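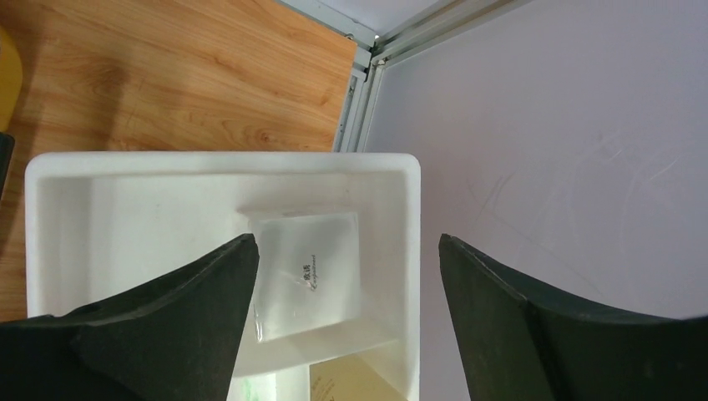 Wrist view from the bag-in-tray task, gripper open

Wrist cam only for bag picking? Sharing my setup and looking for opinions
Started by tudor_n

tudor_n
22 June 2021
Hi all, long-time reader, first real post. I've been recording teleop demos for a small learned picking policy and I am having way too much fun with it. The task is simple to say: pick the little clear bag out of the white tray, lift it, set it down on the wood tabletop. I drive the arm with a homemade leader arm, and every run gets saved as wrist video plus joint angles and gripper opening.

As of last night I have 3,283 episodes. The policy does great on boxes and cards. On clear bags it comes down beautifully, closes, and comes back up with nothing maybe one time in three. I'd love to hear how other people collect for this kind of item. More demos? A second camera? Different fingers?

Tudor

harsh_k
Great view, the gap between the fingertips is right where you want it. I'd kill for that much clear space in my wrist shots, my old mount showed mostly knuckle.

My vote is a second camera. From straight above, a bag like that is mostly glare and crinkles, and you get very little sense of how high the film stands up. Put one low and off to the side and the height is easy to read. I did this on my Losberg arm in the spring and the misses dropped a lot with the same number of demos.

puishan
Going to disagree with Harsh (in a friendly way!). I run wrist only and clear bags are fine. What fixed it for me was how I drove, and the camera never changed. When I watched my early runs back I was hovering, nudging left, nudging right, then closing. The policy learned to hover too. Now I practice a placement a couple of times before I hit record, and I always go for a crinkled edge, never the flat middle.

Tudor, your bag has crinkles down the left side in that shot. Is that where you grab?

tudor_n
Oh wow, no. I grab wherever looks closest to center, and that's usually right over the logo. I never thought of picking an edge and sticking with it. Trying this tonight!

apanganiban
Careful with "always the same edge" though. If every demo goes for the same side, you get a policy that knows one bag in one pose. Pui-shan, do you turn the bag between runs?

puishan
Yes, every run. Turned, flipped, shoved up against the rim, sometimes half standing on the ledge. The rule is "a crinkled edge", whichever one is easiest to reach. I should have said that.

apanganiban
Then we agree. I'd add the tray itself to the list. Slide it a bit on the table, rotate it, swap it for another one if you have it. White rims and that shiny film are close in brightness, and my policy once got very attached to the rim. It would pinch the tray and lift the whole thing, very proud of itself.

harsh_k
Still say second camera :) You can vary the poses all you like, but if the height isn't in the picture the network is guessing.

hazem_naciri
Jumping in on the numbers. Over 3,000 episodes of one task is a lot for a desk project, and I wouldn't add more of the same. Go through what you have and tag the runs where you needed a second try. I did that with my Bekolow set and kept the second tries, but cut the hovering out of the first part. Retrained on the trimmed set and it was better than the full one.

Also record recoveries on purpose. Start with the gripper closed next to the bag, or too high, or off toward the rail, and drive it back from there. I do 40 of these per object and they are worth far more than their share of disk space.

tudor_n
Starting from a bad spot is such a good idea. All of my runs begin from the same home pose, so the poor thing has never seen itself in trouble.

Did a quick test before dinner: 9 new ones would have been sensible, I only had time for 7, all going for a crinkled edge, bag turned each time. Just driving them felt different, I was much quicker on the approach. That puts me at 3,290 and I haven't even trimmed anything yet.

tudor_n
Make that 3,292, I couldn't stop.

puishan
Ha, I know that feeling. Please post the miss rate after you retrain, even if it's bad.

harsh_k
And if it's bad, I have a spare Skulach camera bracket I can mail you. Files for the printed version are in my thread from August if you'd sooner make one.

tudor_n
Deal. Wrist only first, with edges and recoveries, then I'll add the side camera and run the same placements again so we can compare. Should have the first half done by the weekend.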